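# Equipment Review: Sasix Raised Desk Shelf

Reviewed for the Sutbridge Library Service by Nathalie Grewal, September 8, 2023
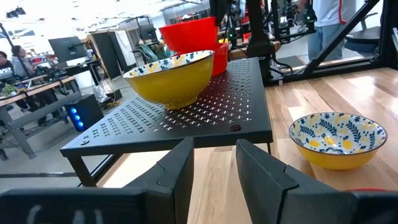
## Purpose of the review

The Service was asked by its branch managers to recommend a raised shelf for enquiry desks, where returned items, leaflets and the telephone compete for a small amount of space. The Sasix was bought through our usual supplier, Usman, and placed at Bakgate branch for 7 weeks.

## Assembly and build

Assembly required one member of staff and took 20 minutes. The instructions are printed on a single sheet and are clear, although the type is small. All fixings were supplied. The finish had not chipped by the end of the trial, and the shelf did not rock when a full box of reservation slips was set down on it.

## Daily use

Staff reported that the space underneath was the chief benefit. The date stamps, the stapler and the keyboard could be put away there when a reader needed to spread out a map or a large volume. Bakgate issued 563 items on its busiest day of the trial, and the desk remained in good order until closing.

Ka-ming Kuo, branch manager, noted 2 drawbacks. Pens left on the shelf tend to roll off, as there is no raised edge at the back. Dust also gathers at the corners and is awkward to remove with a cloth – a soft brush is better.

## Value

The price is higher than that of the plastic trays now in use, several of which have cracked and been replaced more than once. The maker's guarantee covers the legs and the top but excludes scratches.

## Recommendation

The Sasix is approved for purchase by branches with an enquiry desk of standard depth. It is not recommended for the mobile library, where it cannot be fixed down. Orders should reach the Sutbridge office before the end of October and should state the name of the branch and the width of the desk.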